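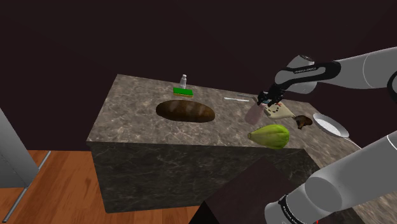
Viltier to open kitchen surfaces showroom in Kakness

KAKNESS, 27th September – Viltier, a supplier of stone and wood kitchen surfaces, will open a showroom on Owino Street in November. The 4,000-square-foot space will carry 70 stone patterns and a smaller range of wood finishes.
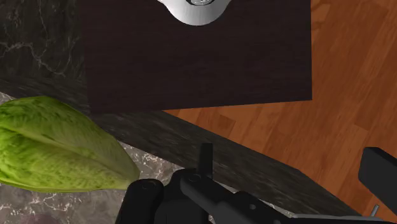 Dark wood surface with a faint horizontal grain.

Customers can borrow up to 4 samples at a time, free of charge. Orders placed before the opening will ship from the company's Dranusov warehouse, and a deposit of $500 holds a slab.
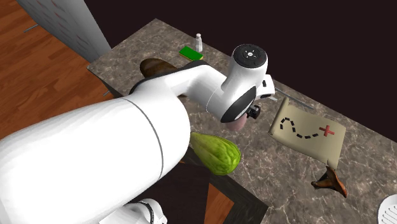
About Viltier

Viltier sells countertops and wall panels to homeowners and builders. Its main office is in Dranusov.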